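Vornell Wrist Camera Kit — Set-up Guide

4. Checking the wrist view

Do this section after the camera is mounted and the cable is clipped to the arm. You need the Urar gripper fitted and a clear work surface.

Caution: Keep hands and tools out of the arm's reach while the drive is on. The gripper can close without warning when Plirnura starts.

4.1 Start Plirnura and open the Wrist tab. Wait for the live view to appear.

4.2 Open the gripper fully. Both fingers should rise from the bottom of the view with a gap between them and the work surface showing through. The outer part of the right finger may run past the side of the view.

4.3 Look at the edges of the fingers. They should be crisp. If they are soft, turn the lens ring by hand until they sharpen, then tighten the set screw.

4.4 Press Save Still and compare your picture with the one in this step. The wood grain should be easy to make out between the fingers.
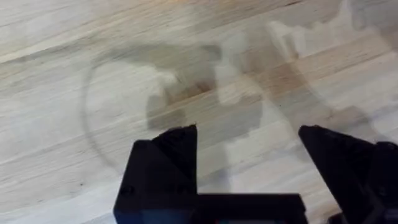 4.5 If you see gray, see-through smears over the work surface, open Image > Blending and set it to Off. Save a new still.

4.6 Set the exposure to 18. Under weak lighting you can raise it up to 90, but moving parts will blur more.

Note: Lahtinen mounts sold before April use the short bracket. With these, the fingers sit lower in the view — this does not affect the check.

4.7 Press Store View, then go to section 5.

Revised 2021-02-17, Eetu Vainio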